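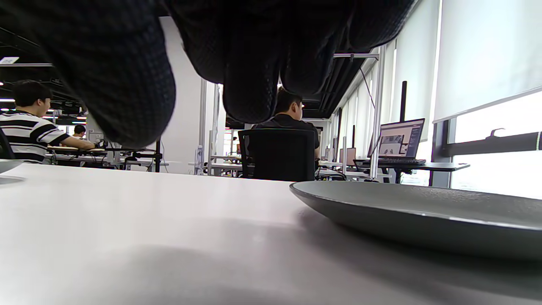
Kids home again today. The school sent the message at 6:40 this morning, smoke from the Ellside fires, air too bad for the buses, all classes off until further notice. We've had 2 of these closures already this spring, so I've gotten a bit of a routine going and figured I'd write it down.

First thing, I shut every window and roll up damp bath towels along the bottom of the back door. Ours has a gap you could mail a letter through! Then I set the furnace fan to "on" instead of "auto" so the air keeps moving through the filter. Check that filter, by the way. Mine was gray as a sock last time, and I'd only put it in that month.

No frying on smoke days. I don't broil anything either, and candles stay in the drawer. We do sandwiches, or I put beans in the slow cooker and forget them until supper. The vacuum stays in the closet too (it just kicks the dust back up) and I wipe things down with a wet rag - counters, windowsills, the top of the fridge if I'm feeling ambitious.

For the schoolwork, I keep a shoebox with pencils, lined paper and a printed copy of the class passwords. My neighbor Chang-ho Ra tapes his inside a kitchen cabinet and I may steal that idea.

Shoes come off at the door, and jackets get hung in the garage. If anybody has to go out, they change shirts when they come back in.

Next job is a spare filter for the hall closet. The hardware store had 12 left on Monday and I should have grabbed one then.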